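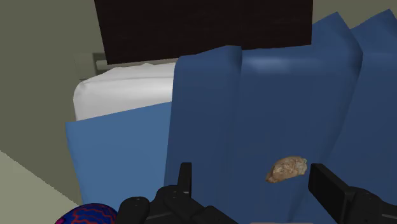

Flullum bedroom room, simulated view. Gripper open, small brown lump on the blue blanket.

Flullum Room Pack with Good Practice Rulebook
£450 per site, one-off
Sold by Flerncombe

Hello! I'm Ngaio Faulkner and I look after the Flullum room pack, which means I wrote most of the rulebook and I'm the person who answers when you email to argue with it (please do, it gets better every time).

Flullum is a set of simulated household rooms for teams whose robots pick things up around people's homes. You load a room, plug in your own arm and gripper model, and run your tidying or fetching tasks against our rules before you let the real machine anywhere near somebody's bedding. The bedroom is the one most people buy it for. Beds are awkward! A blanket full of big folds is nothing like a tabletop, and a lot of grip settings that look lovely on a flat surface get a bit grabby once there's fabric underneath.

What the rulebook covers

There are 106 rules, each written as one plain sentence with a pass or fail next to it. I was quite strict about that, as I've sat through too many meetings about what "gentle" means. These are the ones people ask me about most, for work on soft furnishings:

Stop before you close. The fingers come to rest, open, on either side of the object before any closing movement starts.
Grip the thing, leave the cloth. If fabric goes between the fingers with the object, it's a fail, even if the object comes up nicely.
Don't guess what it is. If your system can't name an object with confidence, it must log it as unknown and use the lightest grip setting. Our little brown lump might be a stone or a bit of crust, and I've had people write in to ask. I'm not telling!
Treat the pillow end as occupied. The robot behaves as though a person could be lying there, whether or not your sensors agree.
Note what's on the floor before you move the base. We put a ball down beside the bed, dark blue with squiggly red and pink lines, and you'd be amazed how many runs forget all about it.

Rule 20 is the one that starts rows. It says the robot must open its fingers and back away if it loses sight of the object at any point in the approach. Ilir Kelmendi on our side wanted a short grace period, I didn't, and for now I've won. There's a setting to switch the grace period on for your own testing, but the run report will say so in big letters at the top.

What you get

The bedroom and 3 other rooms, so 4 altogether
The rulebook as a printable document and as a checklist file
Run reports that list every rule by number, with the moment it passed or failed
A year of updates (the next lot is due in May)

What it won't do

I'd like to be clear here. Passing Flullum is not a safety certificate and we won't pretend it is. The rooms are simple, with smooth surfaces and soft shading, and simulated cloth doesn't snag or stretch quite like the real stuff. You still need your own risk assessment, your own supervised trials and somebody with a hand near the stop button. Think of our reports as something sensible to bring along to that conversation.

Will it work with my gripper?

If it has two fingers, very probably. Érica Macedo keeps the list of models we've tried and will happily check yours. Suction cups aren't covered by the rulebook yet, as most of the finger rules make no sense for them. Lumturie Trajkovski is drafting a separate section and would love to hear from anyone who uses suction on fabric.

Ordering

Use the order form and put your site name in the first box, as the licence is printed with it. Discounts for colleges are sorted out by Eleni Krasniqi, so drop her a line before you pay. If you already own our older Pollport pack, your saved tasks will load, but run them all again, as the rule numbers have changed.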